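Gekauft, aber nicht besessen

Wer bei Orkance ein Hörbuch »kauft«, erwirbt laut Nutzungsbedingungen ein widerrufliches Zugangsrecht. Der Satz steht in Abschnitt 14. Im Januar verschwanden dort 1.987 Titel aus den Bibliotheken der Kunden, weil der Lizenzvertrag mit dem Verlag Tremblay ausgelaufen war. 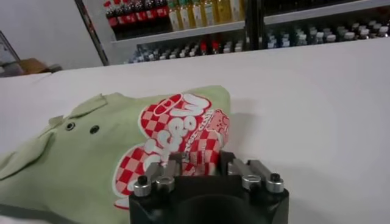 Grüner Stoff mit rot-weißem Aufdruck.

Orkance spricht von einer »Übergangsphase« und bietet Gutscheine an, gültig 60 Tage. Einlösen lassen sie sich nur für Titel mit demselben Kopierschutz, Clorkex. Eine seltsame Art von Entschädigung. Der Schutz soll Autoren zugutekommen, heißt es seit Jahren, doch Zahlen dazu hat der Anbieter bis heute keine vorgelegt. Ob der Konkurrent Voltura, der mit »Kauf auf Dauer« wirbt, sein Versprechen auch nach einem Eigentümerwechsel hält, darf man bezweifeln. Im Vertrag steht davon kein Wort.
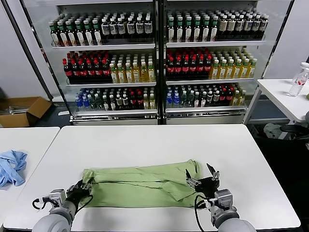
Vernon Arsenault hält dagegen, ohne Kopierschutz hätte Tremblay seine Hörbücher gar nicht erst digital angeboten. Mag sein. Den Kunden, die bezahlt haben, hilft das wenig.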